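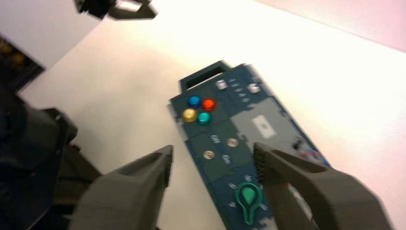
Ticket: wrist view soft during approach, control panel task
Site: Lyons cell, table 2
Component: Praltari arm controller, wrist camera
Status: Closed, rule change applied

Reported
Frames from the wrist camera are blurred on approach to the control panel. Colored buttons can be told apart. Small white markings cannot be read. The label in the gray area cannot be read either. Gripper is open, one finger on each side of the panel. The right fingertip overlaps the panel above the green knob.

Rule that applies
Lerarness cell rules, section 11: no close command may be sent on a frame in which the target's markings are unreadable. The operator holds position and waits for a clean frame.

Log
14:05 Ticket opened. Episode flagged, not deleted. Section 11 requires flagged episodes to be kept with their raw frames.
14:10 Checked lens. No smear found. Ruled out.
14:20 Checked exposure setting. It was on auto and had gone long. Locked to the cell default.
14:35 Repeated approach at 100 percent of the approach speed limit. Blur still present, less than before.
14:50 Repeated at 30 percent. Markings readable on arrival.
15:05 Repeated at 30 percent with auto exposure turned back on. Blur returned in part. Both settings matter.

Cause
Approach speed too high for the exposure time. The speed limit in the Praltari profile was copied from a block stacking task where no print has to be read.

Fix
Approach speed for printed targets set to 30 percent. Exposure locked in the profile so that a restart does not put it back on auto. A hold of 2 seconds added before the close command.

Rule change
Section 11 now says that the speed limit is set per task and may not be carried over from another profile. Fingertips must be clear of any knob or switch before the hold begins. If a tip overlaps the panel, back off and approach again.

Open items
Mirnuvcombe uses the same profile and has not confirmed the change. Separate ticket raised.
Flagged episode stays out of the training set until it has been reviewed under the new wording.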